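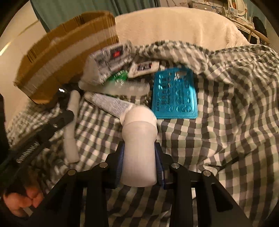

Re: [demo-capture] toiletries into box, bedding setup

From: Aminu Okafor
To: demo-capture list
2022-06-07

Quick one before I run. Went thru the Hasham batch last night, 1,519 demos usable, rest need another look. Comments inline.

Zdeňka Tichý wrote:
> Do we keep the checked blanket or go back to a flat table? Folds
> throw the pose tracking off on my end. Also is it ok to grip the
> bottle by the body, or cap only?

Keep the blanket. Policy trained on table-only data was hopeless on anything soft, Igor has the plots. If tracking drops out for more than 20 frames just bin that demo and redo it.

Body grip is fine. Upright between the pads, squeeze slow on the trigger. Please dont fling it, fast wrist moves blur the bottle and then the labels are mush.

> And two grippers or one?

Two where you can. One holds, other one goes for the next item. Flat stuff (blister packs, the comb) is where people fumble, so more of those pls. Leave the pile messy, no lining things up by size.
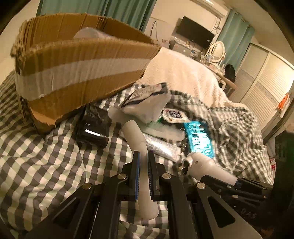 Also keep the open carton near the pile, same side for a whole session. Ľudovít moved his halfway thru and we had to split the set in two. Not fun.

Target is still 2,210 for the Drorana release. Teleop people: you're on the same item list, just slower, so 32 each is plenty for June.

Still need from Oldřich: the calibration file for the second gripper. The one in the shared folder is teh old one.

Aminu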